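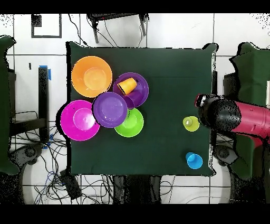
Bowls and cups on the green cloth, arm coming in from the right.

Hi all, November update on the Grelelard project. Short one this time, as most of the month went into one question: can the planner learn what goes into what just from overhead views, with no labels from us?

I think we're getting there. We now have around 3,000 grasp attempts logged, and the new version (we're calling it Zitness) picks a sensible next move far more often than the old one did. On our 56 test layouts it got 40 right. The old one managed 19!

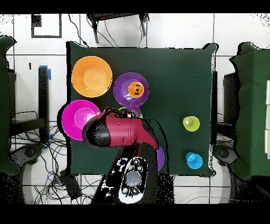 Occlusion is still our biggest headache. The arm hides part of whatever it's working over, and the planner used to forget those pieces existed. Now it keeps a memory of the last clear view and fills in the gaps. A lime-green piece peeking out from under the gripper used to get logged as a brand new object - now it mostly gets matched to the one we already knew about. Overlapping purple pieces still trip it up, and I don't have a good fix yet.
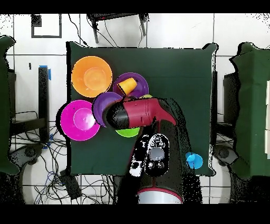

My plan is to try a depth cue for those, using the Dewan code we already have. If that works, I'd like to move the whole thing over to the Lonum setup in the spring. No change to the budget so far.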